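Small Kitchens, Week 2: Where Breakfast Lives
Notes for the evening course, Plistthorpe Adult Learning
Stellan Wallin

OK, so last week we measured everything and I sent you all home to draw your kitchens on squared paper. Thank you for the drawings! I have most of them back (if yours is still on the fridge, bring it next time, coffee stains are fine).

Tonight is about zones. A zone is a patch of counter where one job gets done from start to finish, with everything that job needs inside arm's reach. The old textbooks talk about the triangle — sink, stove, fridge — and I still draw it on the board every term, but it was worked out for a room with one cook in it. Most of us have a narrow galley and somebody else trying to get at the milk.

I like to start with breakfast. It's short, it happens when you're half asleep, and it shows up every bad decision in the room. Write down the things you touch between walking in and sitting down. My own list runs: kettle, cup, toaster, bread, knife, butter, bowl, cereal, milk, spoon. Then mark which of those you had to cross the room for. 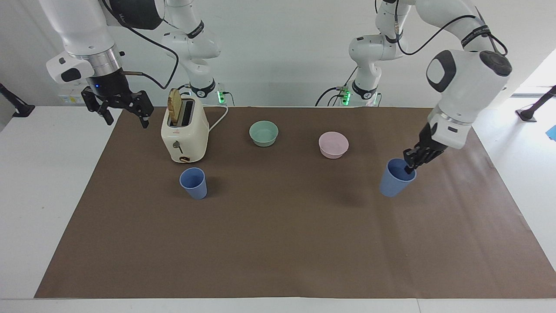
Once you have your list, put the things you use together next to each other, even when it looks odd on paper. Bread goes by the toaster. Cups go by the kettle, and I don't care if the rest of the glassware is on the other side of the room. When I lived in the flat on Sæther Street I kept the cereal bowls in a drawer under the counter, and my mother moved them back to the high cupboard every single visit.

A word about heights. The shelf between your hip and your shoulder is the best storage you own, so be stingy with it. Ask what's on it now. In my first kitchen it was a fondue set, used once, in October, for a party I didn't enjoy.

The Platton exercise (we'll do this in pairs)

You have the Platton floor plan in your folder. It's a real galley, 248 cm long, with counter down one side only and the window at the far end. The family has two adults who leave at different times. Please mark:

A breakfast zone, with a spot for the bread.
A landing place beside the stove, big enough for a hot pan.
A stretch of clear counter for chopping, and it has to stay clear.
Somewhere for the trash that isn't under the chopping person's feet.

You get 20 minutes. Use pencil! The Flisutus group last term went straight in with marker and we ran out of plans. If you finish early, swap sheets with the pair next to you and walk through their breakfast with your finger. Every time your finger crosses the middle of the room, put a dot. Lots of dots in one corner usually means something is stored at the wrong end.

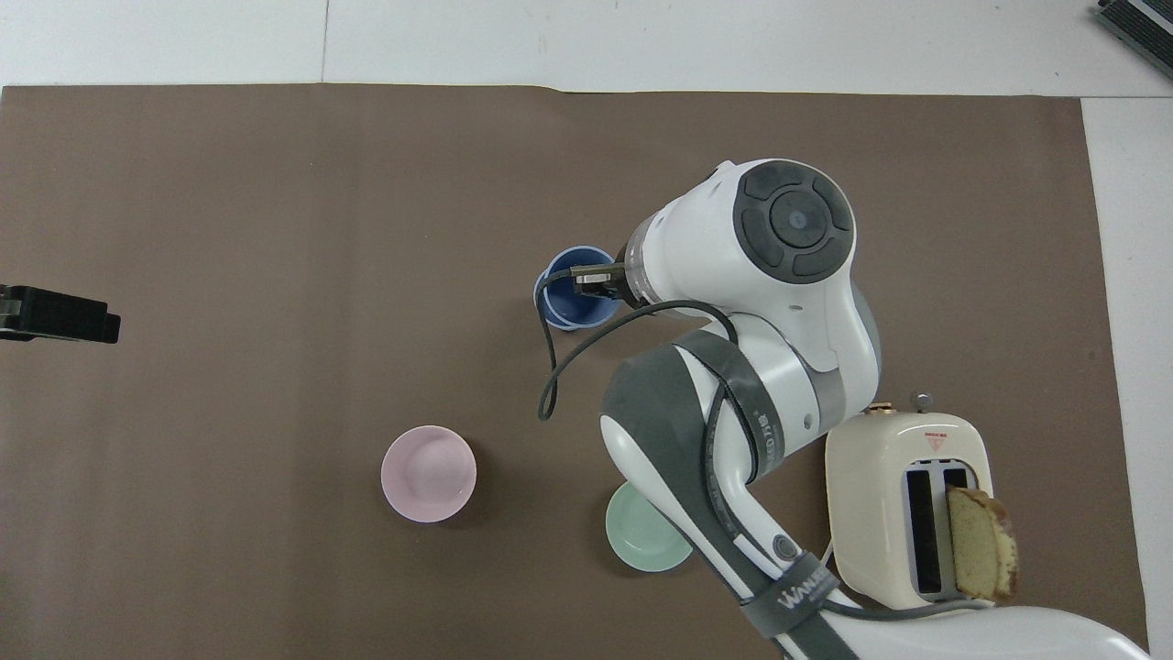

What if my outlets are all in the wrong place?
Let the outlets win. Put the breakfast zone where the power already is and move the cupboards' contents to suit it, since shifting a stack of bowls costs nothing and an electrician does. Please don't run an extension cord behind the sink.

For next week: try your new breakfast zone for a few mornings before you change anything else. Keep a scrap of paper on the counter and make a note whenever you reach for something that isn't there. We'll start with those notes, then move on to lighting, and I'll bring the box of sample bulbs.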